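Weslow Harvest Log

Records from the growing season at Weslow, a small mixed vegetable and fruit farm. The set covers what was picked, when it was picked, how much it weighed, and where it went afterward. It was put together by Woo-jin Ji from the paper sheets kept in the packing shed.

Last updated 5 Aug 2019.

What is in the set

There are 398 harvest records in one table, with a second, smaller table listing the beds. Each harvest record is one crop taken from one bed on one day. If the same bed was picked in the morning and again in the evening, the two pickings were added together before entry.

Files

harvest.csv — the main table
beds.csv — bed names, size, and what was planted there
notes.txt — remarks copied from the margins of the paper sheets

Columns in harvest.csv

record: a running number, starting at 1
day: day of the season, counted from the first picking
bed: matches the bed name in beds.csv
crop: common name, lowercase, singular
variety: as written on the seed packet or plant tag, blank if not known
weight_g: weight in grams after trimming
trimmed: yes or no
went_to: market, share, kitchen, seed, or compost
picker: initials, removed in the public copy

How the weights were taken

Everything was weighed on the shed scale after soil was brushed off and outer leaves were pulled. Root crops sold in bunches were weighed with their tops on. Root crops sold loose were weighed without them. The trimmed column tells you which is which, so check it before you add up carrots or beets.

The scale reads in steps of 2 grams. That makes no difference for squash, but it matters for herbs, and small herb weights should be treated as approximate. Anything over 1000 grams was split into crates and the crates were summed.

Greens were rinsed, spun, and spread out before weighing. They still hold some water at that point, and the amount varies with how long they sat. No correction has been made for this. Lettuce and spinach totals are probably a little high all season.

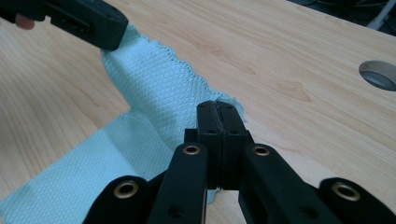 Mi-kyung Ki wrote back after trying the first copy that the greens should not be compared with the roots at all until someone works out how much of the weight is rinse water, and that she would drop them from any total given to members. I have left them in. If you want a total without them, filter on crop. The names to leave out are lettuce, spinach, arugula, chard, and kale.

Beds

Bed names are the ones we use on the farm. Stastska is the long slope beside the lane, and Urbańczyk is the lower ground by the pond. Numbers after the name run from the gate end. The Urbańczyk beds flooded early in the season and were replanted, so their first records come late. The beds were not moved or renamed during the season.

The name Urbańczyk has an accented letter. Open the files as UTF-8 or the bed names will not match between the two tables. Spreadsheet programs sometimes guess wrong on this.

Known problems

Records 1 to 14 were entered from memory after the first sheet got lost. The crops and beds are right. The weights are estimates and end in round numbers.

"Zucchini" and "summer squash" were both used by different pickers for the same plants. They have been merged as zucchini.

Tomatoes that split on the vine went to the kitchen and were often not weighed. Kitchen tomatoes are therefore low. Market and share tomatoes should be fine.

The compost entries were kept well at first and then dropped off. Do not use them to work out waste.

A blank in went_to means the sheet was blank. It does not mean the crop was thrown out.

Suggested uses

The set is good enough for planning bed space, for comparing varieties grown side by side, and for seeing when a crop peaks. It was made on one farm in one season. It will not tell you much about yields elsewhere, and there is no weather data in it.

Checking your copy

Run the Ustent script on both tables before you start. It looks for bed names that do not match, missing weights, and repeated record numbers. A clean copy prints one line and stops. Two repeated numbers were fixed in the current version, so if you see them you have the old one.

Still to do

The fall crops are not in yet. Leeks, parsnips, and storage cabbage will be added in November, in the same format and with record numbers carrying on from 398. The garlic sheet has been found but not typed up. It lists bulbs by count and not by weight, and it may end up as a table of its own.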